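Moving a filing cabinet with the drawers full??

posted in Home Office & Storage, 2021-12-23

Moving my home office from Anstead to a smaller place. Desk stuff is no problem, pens and so on go in a shoebox. It's the 4 drawer steel cabinet. Full of paper, one flight of stairs, no elevator. Can I leave the files in and strap it to a dolly or is that asking for trouble?

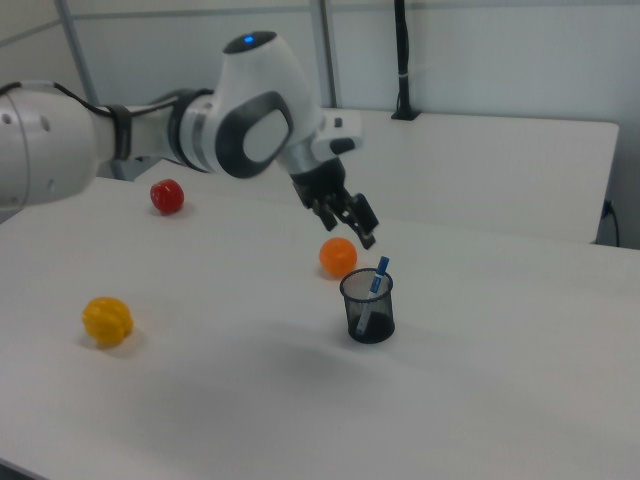
Forough Arabzadeh
Empty it. Paper weighs way more than you think, ours came to 369 pounds loaded and we bent the bottom rail on the second step. Small boxes, label them by drawer. Pull the drawers too if they come out, most have a little lever each side. Tape the screws in a bag to the inside of teh back panel.

Skaludwood
had movers do mine full, they charged $127 extra for it and it was fine. flat ground tho, no stairs. ask yours first, some wont touch it

Imhof39
Agree with emptying. Also go thru the files while you're at it! I shredded something like half of mine, old phone bills, manuals for stuff I got rid of years ago. Keep tax papers and anything on the house. Did it in April over two evenings, bad TV on.

If yours has a lock, make sure you have the key before you shut it. Mine locked itself when we tipped it on its side and the locksmith couldnt come til the next week. Stand it upright and level when its in or the drawers will stick.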